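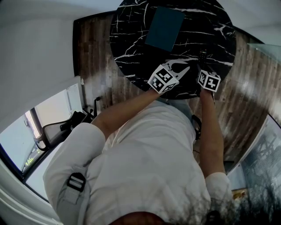 Black marble, white veins, very shiny.

4/3/24

Every few months somebody tells me I need to seal my stone. This time it was a leaflet from a firm called Cernidero, offering a "lifetime barrier" for kitchen worktops at £158 a go. Lifetime of what, it doesn't say. I rang to ask and was told it would want topping up every September.

I've got nothing against sealing as such. Some marble soaks up oil and red wine, and a decent sealer slows that down. Slows it down, mind. What bothers me is the way it gets sold as armour. The marks people complain about most are the dull rings left by lemon juice and vinegar, and those are the acid eating the polish. A sealer that sinks into the stone does very little about that. You'd have to read the Triltik tin quite closely to find this out, as it's on the back, under the bit about gloves.

Then there are the numbers. Skuson says its spray has been tested over 1,000 wipes. Wiped with what? By my reckoning a busy kitchen gets through that in a year, so I'm not sure it's the boast they think it is.

My own worktop is 40 years old and came with the house. I doubt it has ever been treated. I drip a bit of water on it now and then, and if it sits there in a bead I leave well alone. Warm water, a drop of washing-up liquid, dry cloth. It has a few rings near the kettle and I've stopped seeing them.

If you've paid for one of these lifetime jobs and still have the paperwork, do send me the small print. I'd like to see what they count as normal use.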